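Safe Work Practice for Robotic Disassembly
Second progress report to the funder
Reporting period ending November

1. Purpose of this report

This report sets out progress on the written code of practice for robot cells used to take apart desktop computers and similar office equipment. The project is carried out by Tovine with grant support from the Sarmiento fund. It covers the second of 3 reporting periods.

The agreed outcome is a plain-language code that a small recycling or repair business can adopt without hiring a specialist. It will sit beside the existing legal duties of an employer and does not replace them. Nothing in the draft should be read as lowering a requirement that already applies at a site.

2. Work completed

The draft code now contains 15 rules, grouped under preparation of the unit, layout of the cell, operation, and record keeping. Wording for the first two groups has been settled. The operation rules were revised after trials in the Ivo cell, where staff found that several instructions could be read in more than one way.

The main changes are as follows. A computer must be unplugged and left to stand before its side panel is taken off. The power supply is to be treated as a closed part and must not be opened in the cell, by the arm or by a person. Loose cables inside the case are to be tied back or removed by hand before the arm is enabled. Holding fixtures must be placed on the table before the unit is brought in, and must not be moved while the arm is powered.

The layout rules now ask that the unit lie on its side with the open face up and that the fixture plate be kept beside it, clear of the case walls. The earlier draft allowed the plate to be set behind the unit, and operators had to lean across the table to reach it.

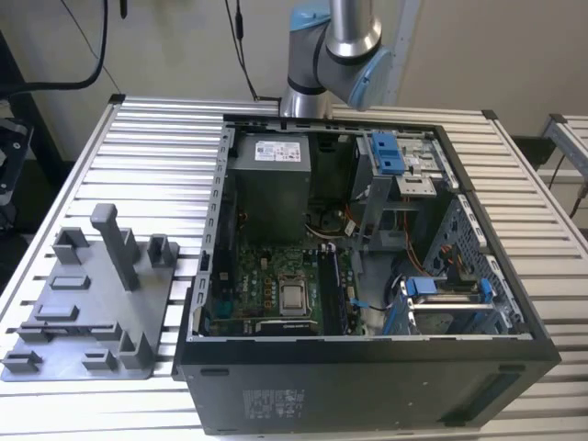
3. Rules still under review

Two rules remain open. The first concerns who may enable the arm after a person has reached into the case. The draft requires the same person to step back, check the table and press the enable control. Larger sites have asked whether a supervisor may do this instead. Our present view is that they should not, but we will test both methods before giving final advice.

The second concerns speed limits near the case walls. Warden, the checklist software used in the trials, records the speed setting at the start of each job but does not record changes made partway through. Until this is corrected, the rule relies on a paper entry by the operator.

4. Variations from the plan

Operator training began later than scheduled while the operation rules were being rewritten. The remaining sessions have been moved to the next period. There is no change to the total budget. A small amount set aside for travel has been moved to printing, as the trial sites asked for wall copies of the rules.

5. Next period

We will finish the trials on the two open rules, issue the full draft to the trial sites for comment and complete operator training. A short guide to record keeping will be added as an appendix. The final code will be supplied with the third report, and we ask that the fund confirm its preferred format before then.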